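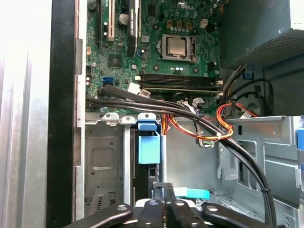 What should be unplugged before touching anything inside a desktop tower?

The power cord first, then the monitor, network and USB leads. With the cord out, press the front power button and hold it for five seconds to drain what is left in the supply. Lay the case on its side with the open face up. Touch bare metal on the chassis before reaching in, and again each time you come back to the bench.

Tools and bench

A drive swap in an office tower with a plastic drive carrier needs very little:

Phillips screwdriver, No. 2, magnetic tip optional
Small flashlight or a lamp on an arm
Masking tape and a fine marker
Shallow tray for screws
Soft brush and a can of compressed air
Antistatic strap, clipped to unpainted metal

Work on a hard surface at table height. Carpet is a poor choice for static and for finding screws. The Rura folding bench in our shop is 33 inches high and suits most people standing. A towel under the case protects the table, but keep it clear of the open side – lint sticks to fan blades and gets into slots.

Dust

Clean before you disconnect. A connector pulled out of a dusty socket leaves grit behind in the contacts. Brush loose dust toward the open side of the case, then use short bursts of air with the can upright. Hold fan blades still with a finger while blowing. Do not use a household vacuum inside the case. The hose tip can build up a charge, and it will pick up jumpers and small screws.

Leave the processor and its retention lever alone during a drive job. If the heat sink has been taken off, the old thermal paste must be cleaned away with isopropyl alcohol and replaced before the machine is powered up again.

Labeling and disconnecting

Wrap a tab of masking tape around each cable close to its plug and write the destination on it. "Drive 1 data" and "Drive 1 power" are enough. If the board has numbered ports, copy the number. Do this while everything is still connected.

Pull on the plug body, never on the wires. Data plugs with a metal spring clip release when the clip is pressed flat. Plugs without a clip come straight out; rocking them side to side can crack the plastic tongue on the drive. Power plugs are often tighter than data plugs

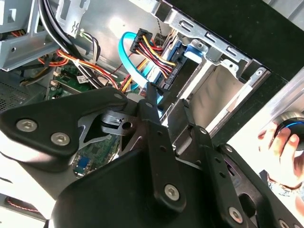
and may need a firm, even pull with the drive held steady in the other hand. Once both are off, fold the cables back over the side of the case so they do not drop behind the cage.

Drives held in plastic carriers normally come out without tools. Squeeze or lift the latch, depending on the model, and slide the carrier along its rails. If it stops partway, check for a cable caught underneath. Forcing it bends the rails, and a bent rail will make every later swap harder.

Handling the drive

Hold a hard drive by its long edges. Keep fingers off the circuit board and the contacts. Set it down flat on an antistatic bag or a piece of clean cardboard, board side up. A drop of a few inches onto a hard table can be enough to damage a mechanical drive, so keep the tray and the drive close together and low.
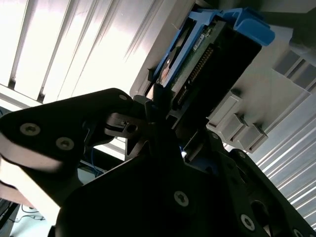 How should a hard drive be stored after it has been removed?

In an antistatic bag, inside a padded box, in a dry room with a steady temperature. Write the contents and the month on the outside of the box. Leave the drive in its carrier if you have a spare one for the new drive. We use Tusano divided boxes, one drive per slot, and keep them off the garage shelves.

Refitting

Slide the new drive in until the latch clicks, then tug lightly to confirm it is seated. Connect data first and power second. Both plugs are keyed and fit only one way. Route the cables away from fans and from the edge where the side panel closes – a pinched data cable can give intermittent errors that look like a failing drive.

Start the machine once with the panel off and check that every fan turns. Confirm that the setup screen lists the drive. Then shut down, pull the cord again and close the case.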